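Flavusside Film Club – Questions and Answers

What is the Flavusside Film Club?
We are a small club for older films, mostly silent films and early sound films. We show one film every two weeks from the fall until the end of March, and we also lend tapes to members by mail.

Do I need to be a member to come?
No. Guests can come to any showing and pay at the door. If you want to borrow tapes, you must be a member.

Where do the films come from?
Most come from two collections. The Anstead collection has the European films, and the Oshima collection has the Japanese ones. A few prints were given to us by families who found them at home and did not know what to do with them. Please write to us before you send a print. Old film stock can be dangerous to mail.

Is there music with the silent films?
Yes, when we can arrange it. Kohei Sakai plays the piano for most of them. He does not use written music, so the same film can sound different the second time. When he is away we use a recording, and the program will say so.

At what speed do you show silent films?
This is the question we get most. There was no single speed in those years, and many films look too fast on a modern projector. Khalil Akl watches each print alone first and chooses a speed for it. Some members do not agree with his choices – you are welcome to discuss it with him after the film. 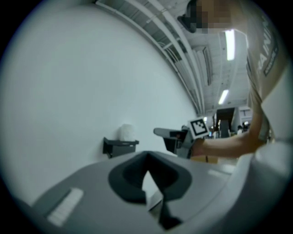
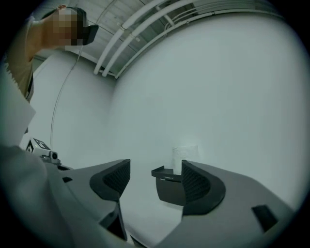
Are the films in English?
The title cards are often in another language. We give out a printed sheet with the English text. For sound films we try to get a print with subtitles, but for "The Miller of Privska" we have only the sheet, and it is four pages long. Please come early and read it before the lights go down.

May I bring children?
Yes, to the comedies. For the other films please ask us first, as some of them are sad and quite slow.

How many seats are there?
There are 50. Seats are not numbered, and we cannot hold one for you by telephone.

How long may I keep a tape?
You may keep it for 30 days. Please rewind it before you send it back, and put the paper card inside the box. If the card is lost, write the title on any piece of paper.

Can you tell me the name of a film I saw many years ago?
We can try. Write down everything you remember, also the small things, such as an animal or a song. The country and the year you saw it help very much.

Last changed: Apr 5, 1999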